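Itetti School of Domestic and Catering Studies
Foundation Certificate in Home Cookery
Unit 18: Steaming
Handout for students. Issued 08/01/2025

Purpose of the unit

Students who complete this unit will be able to prepare, steam and serve filled and unfilled buns using a small electric steamer. The unit follows the session on yeast doughs, and the dough recipe given there is used again without alteration. Students who missed that session should read the Unit 17 handout first.

Principles

Steaming cooks food in the vapour rising from boiling water. The food does not touch the water. As no fat is used and the surface is never exposed to dry heat, the dough stays pale and the skin remains soft. Colour is therefore of little help in judging whether a bun is cooked, and students must rely on timing and on touch.

Water level matters more than any other setting. The reservoir is filled before the appliance is switched on and is checked again between batches. A litre (1,000 ml) is sufficient for two batches in the teaching kitchen's appliances. Students using their own steamer should follow the maker's handbook.

Preparing the buns

Divide the rested dough into equal pieces and shape each into a smooth ball with the join underneath. Set each ball on a small square of baking parchment if the dough is at all sticky. Leave to prove under a cloth until light. Under-proved buns will be heavy; over-proved buns wrinkle as they cool.

Leave a clear space between the pieces when loading. Buns swell in the steam and will stick together if crowded. The remainder of the dough should wait, covered, for the next batch.

Steaming and unloading

Steam for 19 minutes with the lid on. Turn off the heat and wait two minutes before lifting the lid, tilting it away from the face. Put the lid down flat, well clear of the working side, and have the serving plate ready before the first bun is moved.

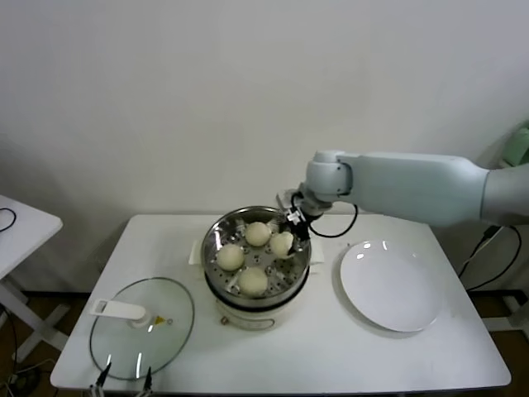
Course Tutor, Unit 18
Itetti School of Domestic and Catering Studies

The table layout for unloading has the steamer in the middle, the glass lid on the left and the white plate on the right. The floor of the basket is perforated, and its holes must be kept free of dough and scraps of parchment.

Lift the buns one at a time and set them on the plate without stacking. A bun that springs back when pressed lightly is done.

Cleaning

Unplug the appliance and allow it to cool. Empty the reservoir, wash the basket and lid in warm soapy water, and wipe the base with a damp cloth. The base must not be immersed.

Written work

Submit a record of one batch, giving proving time, steaming time and a note on texture. Records are due by the end of June.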